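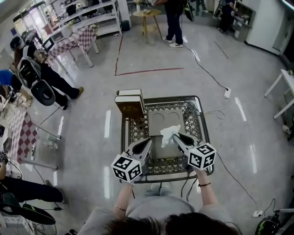

Features > Coast and Sea > Visitor Stories

The rock pool that taught a town to look down

There is a particular sort of quiet that settles on a family when they first crouch beside the touch pool at Tamcombe. The children stop asking about lunch, the grandparents put their glasses on, and for a minute or two all anyone wants to know is whether that lump by the weed is a stone or a crab. (It's usually a crab.)

The aquarium is a small one, tucked in behind the old harbour wall, and for years it did what small aquariums do, with a few good tanks and a shelf of pencils in the shop. Then, one wet August, the staff began taking visitors out on to the shore at low tide, six at a time, to look for the same animals they had just met indoors. I went along expecting a pleasant paddle and came home with soaked socks and a new fondness for limpets, which I had always taken for part of the rock.

The walks last two hours and go slowly, which suits me. You learn to lift a stone gently and put it back the way you found it, and to keep your shadow off the water. Somewhere between the slipway and Hurken Point our guide got us talking about seagrass – the meadow out in the bay where young fish shelter – and why boat owners are now asked to use the four new mooring buoys in place of dropping anchor wherever they fancy.

I had wondered whether people would mind being told such things on a day out. The ones I walked with didn't seem to mind a bit! A couple who keep a little sailing boat asked so many questions that we very nearly got caught by the tide, and had to scramble back up the shingle with our buckets.

Winter walks carry on whenever the weather allows, and there's hot soup in the café afterwards. Do bring spare socks.

Last updated: December 11, 2022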